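Rules for robots and grippers

Robots do lots of jobs that people used to do by hand. They lift boxes, pack shelves and sort post. Some have a gripper, with fingers that open and close to pick things up. A gripper can pinch, so there are rules about using one. Many of the same rules apply when a person holds the gripper and moves it about.

What is a standard?

A standard is a set of rules that lots of people have agreed to follow. Plugs have standards, and so do bicycle helmets. Robots have them too. They say things like how hard a robot may press and where its stop button should go.

A workplace also writes its own rules. At the Kokkonen workshop in Dendton there are 13 of them, printed on a card by the door. The first one is "Clear the table before you start". Only the thing you are working with should be on it, such as one stapler.
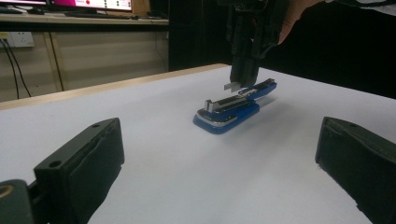

Rule 2: Look before you move

Before a gripper goes near anything, the person in charge looks at the object. Is it sharp? Could it snap shut? Is there anything small that could come loose? A stapler has a metal channel for the staples, and staples have points, so the workshop takes them out first.

Rule 5: Go slowly near the object

A gripper can travel quite fast across an empty bit of table. For the last part it has to slow down. The workshop's limit is 200 millimetres a second, and 36 millimetres a second when the fingers are close to the thing they are going to hold. 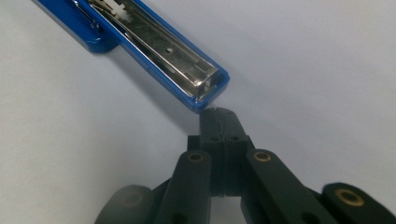 Going slowly gives people time to say "stop". Anyone in the room can say it, even a visitor, and everything stops straight away. You don't have to be sure that something is wrong.

Rule 8: Keep your fingers out of the gap

The space between two gripper fingers is called a pinch point. There are others where the moving arms join. Hands stay away from all of them while the gripper is in use – even if it looks still. If something needs to be moved, the gripper is switched off first.
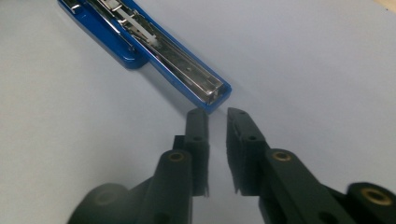 The gap between the two black fingers is a pinch point.

Who checks the rules?

Waltraud Hofstetter is a safety inspector. She visits workshops in Dendton and Wirkov and comes to Kokkonen every November. She tests the stop button, reads the logbook and asks people to show her how they work. Last time the logbook had 163 entries. Each one gives the time, the name of the person in charge and anything that went wrong, even small things like a dropped pencil.

If she finds a problem, the workshop has to fix it before the work can carry on.

Words to know

Gripper: the part that takes hold of things.
Pinch point: a place where moving parts could trap your fingers.
Logbook: a book where people write down what they did and when.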